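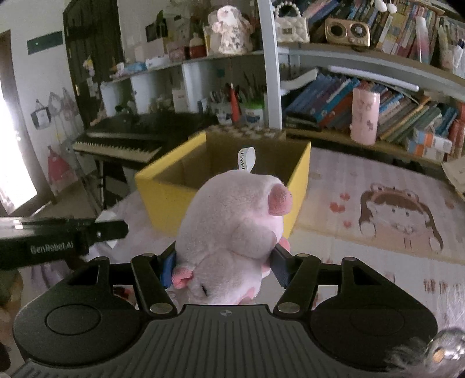
My sister says I should just give up on the sourdough and buy a loaf like everyone else, and the way she said it, over the phone with her mouth full of toast, I nearly agreed.

5 October 2024. Late, tired, flour on the phone.

Starter is sluggish again. Fed it at breakfast, fed it at lunch, barely a bubble by the time I got home. Kitchen too cold I think. Landlord won't switch the heating on yet and I'm not paying for the little electric one this early. Moved the jar on top of the fridge. Moved it back when I remembered it fell from there in February and I was picking glass out of the grout for a week.

Flour is the other thing. The Meltton shop stopped carrying the Dindau rye, the dark one in the paper sack, and the new stuff is pale and smells of nothing. Asked at the counter. Girl said they might get it back, might not. So I drove out to Lostance after work, 19 miles, traffic the whole way, and the mill store shuts at four on Saturdays. Of course it does. Sat in the parking lot and ate a granola bar. Drove home.

Did at least stop at Bălan for butter and the good salt. They had rolls left, the seeded ones, bought 6 and ate two in the car. Crust on those. I don't know how they do it. Steam, has to be steam. My oven leaks from the door and whatever I pour in the pan is gone in a minute.

Things to try:
Dutch oven, lid on for longer
less water, the last dough was soup
bulk rise by the boiler closet overnight
stop opening the oven to look!!

Mixed a small batch anyway with the pale flour. 1,000 grams felt like too much to waste so I did half. Weighed the salt twice, couldnt remember if it went in. Tasted a bit of the dough. It went in. Folded it three times while the news was on, then forgot the fourth and did it in my coat because I'd started to take the trash out.

Loaf number 11 since I started keeping this list. Best was still the fourth, the ugly one with the split down the side. I wrote "more of this" next to it and not one word on what I did. Useless. Temperature? Time? Nothing. Just a grease spot.

Sister rang again after dinner to ask if she could have the banneton if I quit. Said no. She said she'd use it for onions.

Also need to: call about the gas bill, wash the linen cloth (it's stiff as a board), find the razor blade for scoring, I had it on Thrusday or whenever it was and now it's vanished. Used the bread knife last time and dragged the whole top flat.

Dough is in the closet with a plate on it. Looks a bit puffy already or I want it to. Alarm set for early. If it's flat it's going to be pizza and I'm not telling her.

Feet hurt. Bed.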